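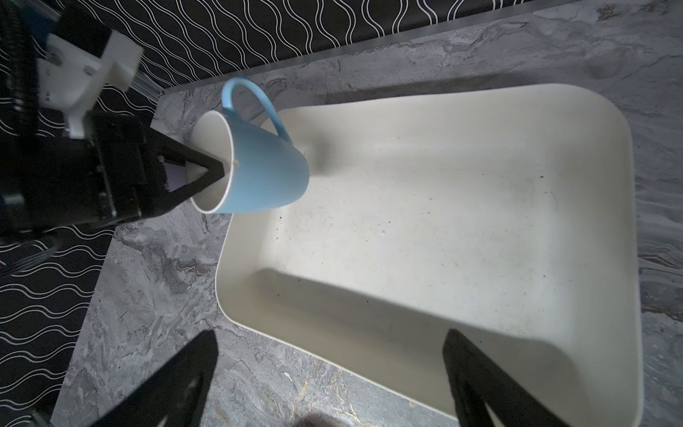
Did the dish cell take work away from the bench crew?

It took the clearing and stacking off them and gave them sorting, wiping down and looking after the cell, so the hours are the same and the tasks are different.

Notebook, Kaijage workshop, dish handling cell

Writing this up because the Gastesham people asked what had changed for staff and I could not find it in one place. The cell does the move we used to do by hand: pick a piece up off the counter and put it in the tray, or the other way round. Two arms, one tray between them. Before the cell, one person stood at that counter for a whole shift and went home with sore wrists. The target then was 1000 pieces a shift and we mostly missed it by 60 or so on paper, more when the mugs ran heavy.

What the crew do now, as far as I can tell from the job cards: load, watch, clear faults, wipe the tray. Loading takes more thought than it used to. A plate put down too near the rail is hard for the arm to get at, and people have learned to leave space without being told.

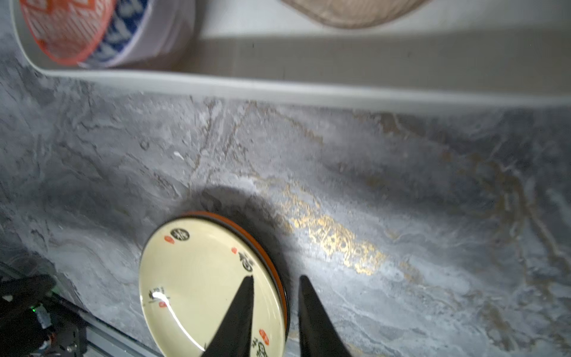
The other change is in how the breaks work. With hand work you could stop when you liked and the pile waited. Now the cell keeps going until it faults or the batch ends, and the person on it feels they can't walk off. We tried a fixed stop after every 100 pieces. It costs a little output and the crew prefer it. I would keep it.

Training is shorter for the basic job and longer for everything else. Loading can be shown in a morning. Clearing a fault safely takes several sessions, and we still have only part of the crew signed off. On nights that means a stopped cell sometimes stays stopped until the day crew come in. That should go on the Fison list as a staffing matter, it is not a fault with the arms.

Plates are the slow item. Mugs give you a rim and a handle to go for. A plate lying flat gives you the edge and nothing else, and glare off the glaze doesn't help.
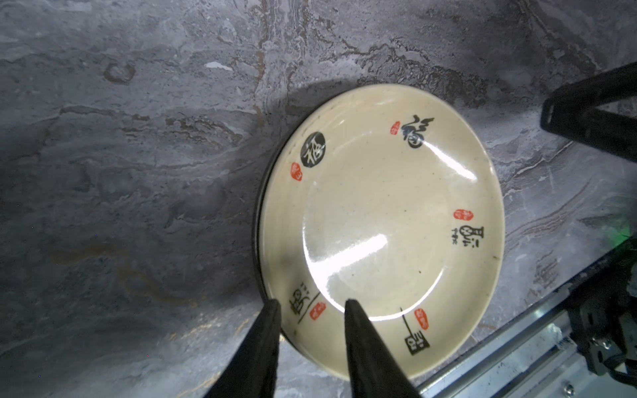

Dakik read the draft of this page and wrote back that the part about breaks was right but too mild. The tiring thing now, going by that note, is waiting for a stop that may or may not come, and a shift of waiting is harder than a shift of lifting. The same note asked for the fault light to be put where it can be seen from the sorting table, so the operator can do something useful in between. Agreed. Parts are on the shelf already.

Also from the note: people want to know who answers for a chipped plate. Under the old sheet it was whoever was on the counter. I have struck that line out. Breakage goes against the cell until we write something better.

Still open:
Rotation. Two hours on the cell, then sorting — needs one more person signed off.
Gloves. Still issued, hardly used at the cell.
Noise. No complaints so far.
Pay grade for fault clearing. Not ours to settle, but it keeps coming up. 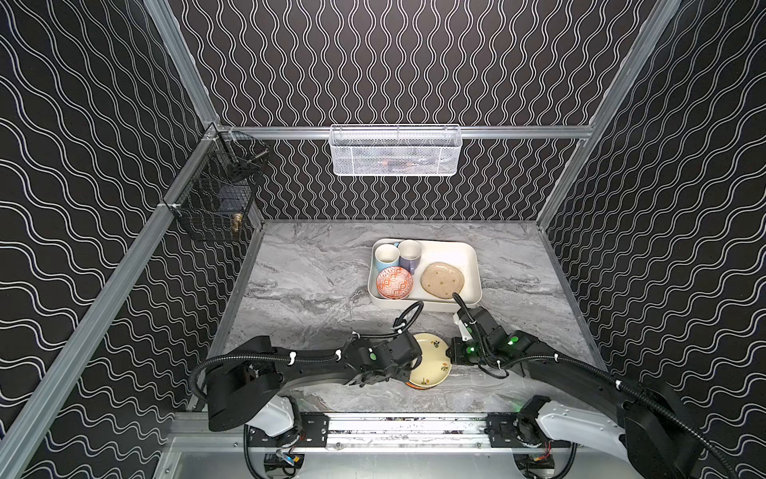 Gastesham, March 30, 2025

Went over the above with the crew here. They run a longer batch than we do, 4000 pieces between full cleans, and rotate by batch. I don't think that suits us. Their loaders write faults on a card hung by the cell, in their own words, and the card is read out at handover. We will copy that. Blank cards to be printed, and the first month of them kept for the July review.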